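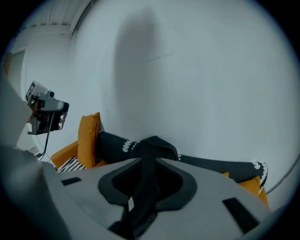
January 7, 2018

I spent most of the first week of the year squeezing a trigger. The job was to collect demonstrations for the Zisik arm, the one that is supposed to learn to tidy up a living room, and the way we collect them now is by hand. You hold the same gripper the arm will have, with a camera on it, and you do the task yourself. Pick up the thing, carry it over, let go. Later the recording gets turned into a path the arm can follow.

I've done this the other way too. Last May at Fivham we drove the arm by remote control, with a joystick in each hand and a monitor in front of you. It worked, in the sense that we got data out of it, but every pick took forever. You would line up over the object, find out you were a bit too far forward, back off, and line up again. After a morning of that I had a headache and very little to show for it. The recordings also had all my hesitation in them, and the arm learned it faithfully. It would stop over a cup and hover there for a second or two, exactly the way I did.

With the hand-held gripper you move at something close to a normal speed. It's not quite as natural as using your own fingers. The thing is bulky and it gets heavy, and for the first hour I kept twisting my wrist in ways the arm can't. Emanuel Olteanu, who set up the task list, watched one of my early runs on playback and told me to pretend my elbow was in a cast. That helped more than the written instructions did.

By Friday we had 898 runs saved. I threw out a good part of them after going through the playback, and I expect Emanuel will throw out more. The usual reasons:

– I grabbed the object at an odd angle and then corrected in mid-air.
– My free hand wandered into view.
– I started moving before the recording had started.
– The tracking jumped.

The last one cost us the most time. The software has to know where the gripper is at every moment, and it works that out from what the camera sees. Plain walls are bad for this. There isn't much to hold on to, and if you swing past one too quickly the position slips, and then the whole run is junk even if the pick was perfect. I learned to turn slowly and to keep some furniture in view when I could. Cushions with a strong pattern on them are good. I never thought I would have an opinion on that.

The other thing that takes patience is the marker work. We use a small cube with printed black and white squares on its sides, and someone holds it up just over the gripper's fingers while the camera is running. It's a dull job for whoever has the cube, with a lot of leaning over and holding still. You want a whole side of it facing the lens, with no thumb over the border. I did it both ways, holding the gripper and holding the cube, and I'd take the gripper.

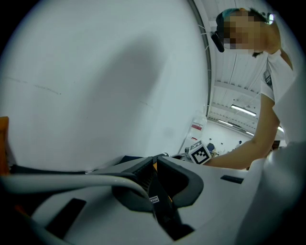 What I would change

First, shorter sessions. We were doing two hours at a stretch and the second hour was always worse. You get lazy with the release. Instead of setting the object down you sort of drop it from an inch up, and you don't notice until you see it on the screen. Singhal, our partner on the software side, has asked for blocks of 26 runs with a break after each, and I think that's about right.

Second, more than one person doing the task. Nearly everything from this week is in my style, and I have habits. I come at everything from the right. If the arm ends up only ever coming at things from the right, that's my fault.

Third, I'd look at the playback the same day. We left it for the end of the week, and by then I had repeated the same mistake with the free hand through most of two days.

I still don't know how well any of it will carry over. The Urndale arm has a longer reach than mine and it's mounted lower, so some of what I did standing up may be no use to it. Training starts next week, and I'm told the first results usually look bad. My wrist is sore but it's getting better.

5 comments

Share this post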